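Lekley Drops the Peanuts and Goes Back to Bubble Wrap

If you've ordered anything from Lekley lately, you may have noticed your living room floor is a lot cleaner afterward. The little kitchenware shop on Marine Street quit using foam peanuts in October, and every order now goes out in a plain brown box with bubble wrap tucked around whatever's inside. I've been grumbling about those peanuts for years (my cat ate one, it was a whole thing), so I went over to see the new packing table for myself.

Afaf Khoury runs the shop and still packs a fair share of the orders. She told me the peanuts were her own idea in the first place, back when she bought a huge load of them cheap from a store that was closing down. "I thought I'd saved a fortune," she said. "Then I spent two years sweeping them out from under the shelves."

The change came after a rough stretch last summer, when 16 orders of glass storage jars came back with at least one jar broken. The heavy ones sink, Khoury says. You can pour in all the peanuts you like, and by the time the truck has bounced its way across town the jar is sitting on the cardboard. Bubble wrap stays where you put it, especially if you tape it down.

So the back room has been set up again around one long wood table, with the wrap laid out flat along it so you can just grab what you need. Soft things like tea towels and bagged goods go in with hardly any padding at all, and they fill the gaps nicely.

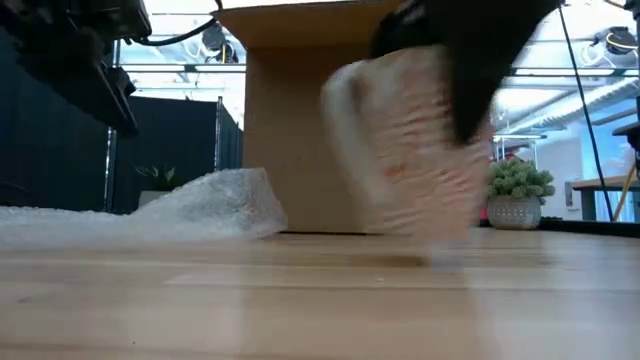
What changes for customers

Not much on the price side! Shipping stays the same, and orders over $60 still go free inside the county. The boxes are a bit taller than the old ones, so if yours gets left in a parcel locker you might get bumped up to a bigger door.

You can bring the wrap back, too. Drop it at the counter clean and without tape and they'll use it again. Khoury would love it if people left the bubbles alone, but she says she's realistic about that. Boxes are welcome if they're still stiff at the corners. She won't take the old peanuts, so please don't haul in a bag of those. Najjar Hardware, two doors down, says it will accept them through the end of the month for its own shipping.

The first big test was the fall sale. Lekley sent out 444 orders, and when I called to check, Khoury had heard from 2 customers with damage: a chipped saucer and a cracked lid on one of the Himon casseroles. Both got replacements. She's now giving lids their own wrap instead of leaving them sitting on the dish, and mine showed up that way last week, so I can vouch for it.

The counter takes returned wrap and boxes until 4 p.m., and the bin is just inside the side door.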